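斯卡卡袜厂旧址改建社区洗衣房 八月开放

2025年3月7日 星期五

斯卡卡（Skaka）镇议会本周通过方案，将停产多年的鲁斯蒂米茨（Rustimitz）袜厂一层改建为社区洗衣房，并设旧织物回收点。工程由维加拉（Vergara）建筑公司承接，计划八月对居民开放。

改建面积为800平方米。按照方案，一层将安装10台大容量洗衣机，另设烘干区和缝补工作台。厂房原有的砖墙和高窗予以保留，屋顶防水层全部更换。临街一侧的装卸口将改为无台阶入口，方便推婴儿车和使用轮椅的居民进出。

镇议会去年就旧厂房用途征求意见，共收到3,233份答复，多数居民希望保留建筑并用于日常服务。也有居民提出改建停车场，该提议未获通过。

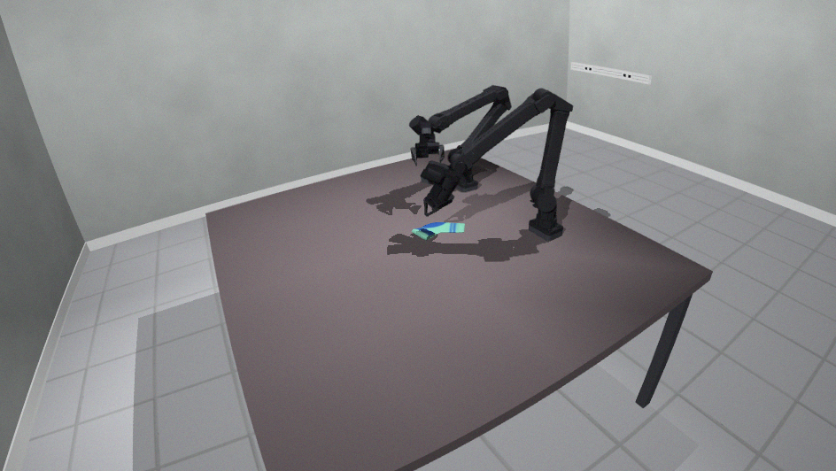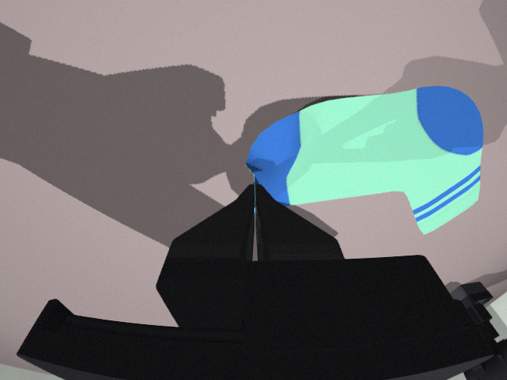
回收点将接收袜子、毛巾、床单等小件织物。品相较好的经清洗后免费发放，破损的打包送往菲利克斯（Filix）纺织厂，拆解后制成填充料。皮革、鞋类和带有油漆的工作服不在接收范围内。

旧厂区周边195户居民将在施工前收到书面通知。施工期间，厂区北侧小路禁止机动车通行，行人仍可使用。周末及晚间不安排噪声较大的作业。

洗衣房收费标准尚未确定，镇议会将在下次会议上讨论。居民可在镇公所一楼查阅改建图纸，书面意见可投入大厅意见箱。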